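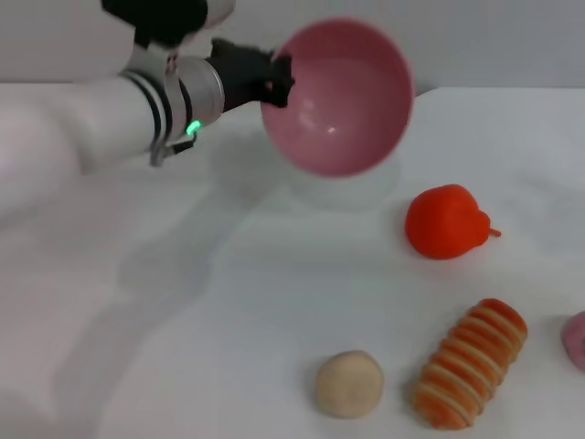 A long white arm reaching over a white table.

Elbows, Knees and Other Bendy Bits
by Shona Bolger

Try picking up a sandwich without bending your elbow. Go on. You can pick it up fine but you can't get it in your mouth! Your arm is one long stick and your mouth is way back where the stick starts.

So. Joints. A joint is a place where two bones meet. Bones don't bend (they break if you try) so all the bending happens at the joints. You have lots of them. Knees, hips, knuckles, jaw, all the little ones down your back.

Not all the same kind though. Quick tour.

Hinge joints
Like a door. Open, shut, and that's it. Your elbow has one and so do your fingers. Bend the tip of your finger, now try to bend it sideways. Nope. Knees are mostly hinges too, with a tiny bit of twist when they're bent.

Ball and socket joints
Shoulder and hip. One bone has a round end like a ball, the other has a cup for it to sit in. The ball can roll around in the cup so you can swing your arm up, down, out to the side, in big circles. The shoulder cup is pretty shallow. Good for moving, bad for staying put, and that's why shoulders pop out of place more often then hips do. The hip cup is deep. It has to hold you up all day.

Pivot joints
One bone turns against another. Shake your head no. That was a pivot joint at the top of your neck. There's another one near your elbow. Hold your arm out palm up, then flip it palm down. Feels like your wrist did it, right? It was the two bones in your forearm, one rolling over the other. Put your other hand on your forearm and do it again and you can feel them going. 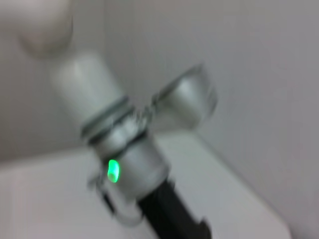
Then the wrist. Eight small bones in each one, packed in two rows like pebbles. They slide a little against each other, and the row closest to your arm fits into a curved hollow at the end of it. So your hand can go up, down and side to side. Try writing your name with your wrist held totally stiff. Big wobbly letters, mine looked like a spider did it.

And thumbs! The bottom of your thumb has a saddle joint. Two bones shaped like saddles, sitting on each other. It lets your thumb swing across and touch every one of your fingertips. No thumb, no buttoning your coat. Or not very fast anyway.

Why don't bones scrape?
Because the ends are covered in cartilage. Smooth, slippery, a bit rubbery. Your ears have a bendier sort of cartilage in them, so give one a wiggle. Lots of joints also have a slick fluid inside, kind of like raw egg white. Works like oil on a bike chain.

What holds it all together?
Ligaments. Tough straps that go from bone to bone. If you twist your ankle and it swells up, you probaby stretched or tore one. That's a sprain.
Tendons are different. They join muscle to bone. Feel the cord at the back of your heel, just above your shoe. Biggest tendon you've got.

What about cracking knuckles?
Everybody asks. When you pull on the joint the fluid inside gets stretched out and a gas bubble is part of what makes the pop. Scientists still argue about exactly which bit of that makes the noise. Then you have to wait a while before the same knuckle will do it again.

Try it at home
You need a ruler, some soft tape and a grown-up. Have them tape the ruler along the inside of your arm so your elbow stays straight. Not tight. Now try to:
brush your hair
scratch your nose
put on a hat
drink from a cup (water only, and stand by the sink)
Write down which was hardest. Bukola Igwe tried it and got the hat on by throwing it in the air, took her 14 goes.

Words to know
Joint: where two bones meet
Cartilage: slippery cover on the ends of bones
Ligament: strap from bone to bone
Tendon: cord from muscle to bone

Next month: why you have two sets of teeth.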